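Ranholm site, Room 10: Enclosure and Surface Inspection
Inspector: Illia Koval
Month: July

1. Floor panel. Beige marble pattern. Wiped with Plustdale cleaner before inspection. No lifting found by hand at the corners. PASS

2. Wall covering. Three sides, patterned paper. Seams checked with a 3 mm feeler. One seam on the right wall accepts the feeler over a length of almost 20 mm. Re-glue. COMMENT

3. Corner posts. Aluminum, left and right. Fasteners checked with a hand wrench, none turned. PASS 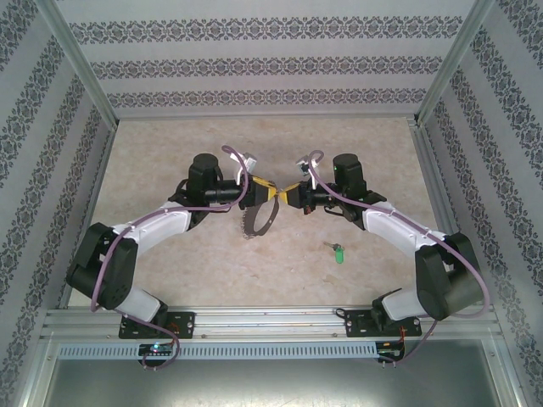
Fig. 1. Interior, patterned wall covering and corner posts.

4. Front rail. Mounting plate bolts checked at both plates. Torque marks to be renewed at next service. PASS

5. Cables. Purple cable on left side hangs in a loop below the rail. Add a clip and keep slack clear of the electronics. COMMENT

6. Room lighting. Meter reading at floor panel 196 lux. Ruddock sheet asks for 200. Clean the ceiling fixture and repeat the reading. FAIL

Items 2 and 5 may stay open until the next round. Item 6 goes to Paavo Kokkonen for action.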